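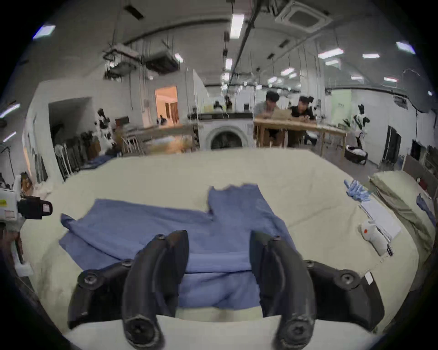 Do I really have to fold sweaters, or can I hang them like everything else?
Fold them. A knit that hangs all season stretches at the shoulders and gets those little bumps where the hanger was, and they're a pain to get out.

So that was the question I got most after the last newsletter, and I promised I'd give it a proper item. I am a late convert to folding. For years my method was to stuff everything in the drawer and lean on it until it closed (my mother, Yvette Vachon, would like you all to know she raised me better). Then I moved into the apartment on Morin Street, where the closet is 54 inches wide and that's the whole closet, and I had to learn.

Start with the surface. I cannot say this enough! The bed is too soft and the couch is worse. You want a table, a big one if you can get it, with a cloth over it so the fabric doesn't skate around. I use an old cream tablecloth that has a gravy stain on the side I keep turned down. Cream is nice if you fold a lot of blues and blacks like I do, you can see the edges of what you're doing.

Now lay the thing out. It'll look like a mess at first, one sleeve up, a corner twisted under, and the temptation is to start folding anyway. Don't. Pull the corners out and run your flat hand from the middle toward the hems. Then sleeves in, sides in, and fold up from the bottom, 2 folds for a T-shirt and 3 for a sweater. If the band across the middle is smooth, the rest of it will mostly behave.

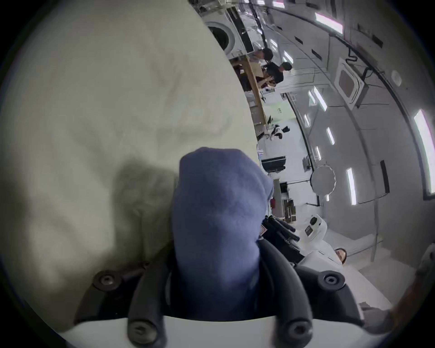 Francine Charbonneau

Small soft things are another story. Socks, washcloths, those fuzzy knit bits that don't hold a crease whatever you do to them. I used to ball my socks, and Benedicta Arthur wrote in to tell me (very kindly) that I was ruining the cuffs. She lays the pair flat, folds it over and stands it up in the drawer with the rounded end on top, like files. I tried it and I'm sold. You have to hold the last one up while you tuck in the next, which takes some patience, but I can find my blue ones in the morning without turning the light on.

And if you have any say in it, fold near the washing machine. Carrying a full basket down the hall is how it ends up sitting on a chair until the weekend. A long table in the same room is the dream, with space for a second person at it so you can talk while you work. My sister and I got through all her winter things that way last November and it hardly felt like a chore.

Clifford Després asked about fitted sheets. Clifford, I am still losing that fight. Tuck the corners into each other, do your best, and put it at the bottom of the pile.

Next time I'm doing drawers, and whether dividers are worth the money. If you've got a strong opinion on those, and I know some of you do, hit reply and send it over before I go and buy a set.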